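Ticket: Storkaton won't launch after the July patch
Product: Zuvport launcher
Status: waiting on support

Hi again, it's Sanne! So I tried everything Godelieve Koster sent me on Wednesday and the game still quits at 77 percent, every single time. I cleared the download cache, let it pull all the files again (15 GB, ugh) and turned off the overlay. Same error 600 as before. 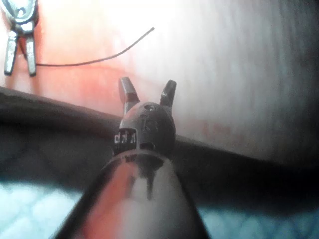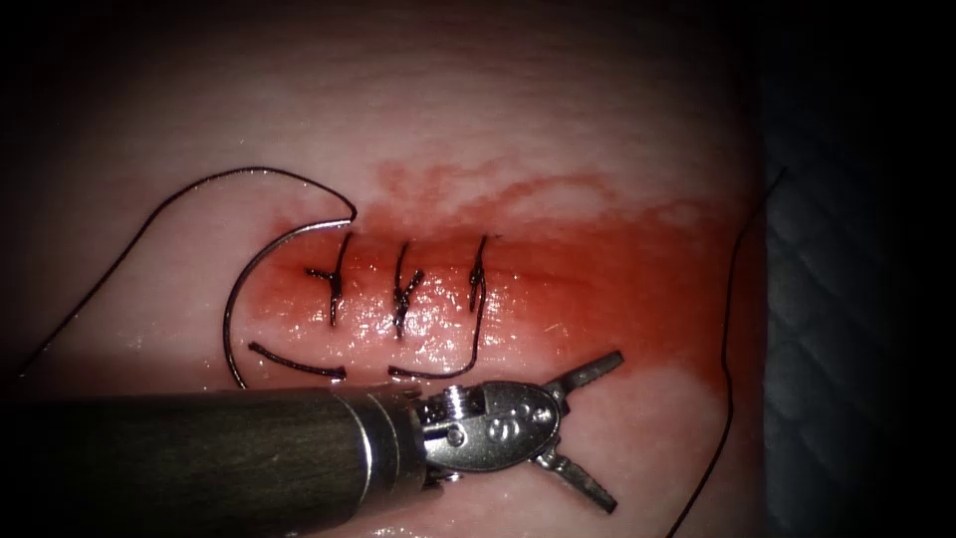 Suturing, pad and instruments

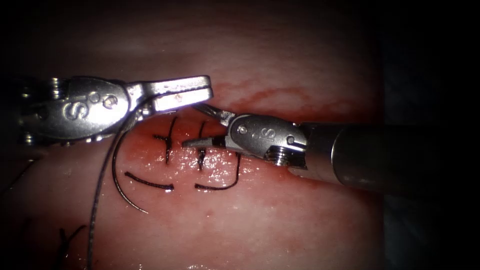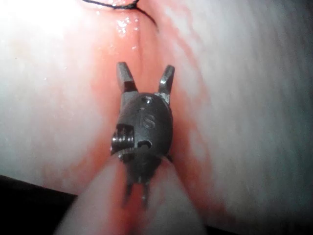

One thing I did notice: if I start Storkaton offline it gets to the menu fine, but my 7 Zerkimow skins are gone and so is my save. Go back online and boom, error 600. Could it be the cloud sync? My brother has the same version on his laptop and his runs great, so I'm pretty sure it's my account. Can you reset the sync on your end without wiping my save? I'm on most evenings after 7 if you want me to test something.

Thanks!
Sanne Goossens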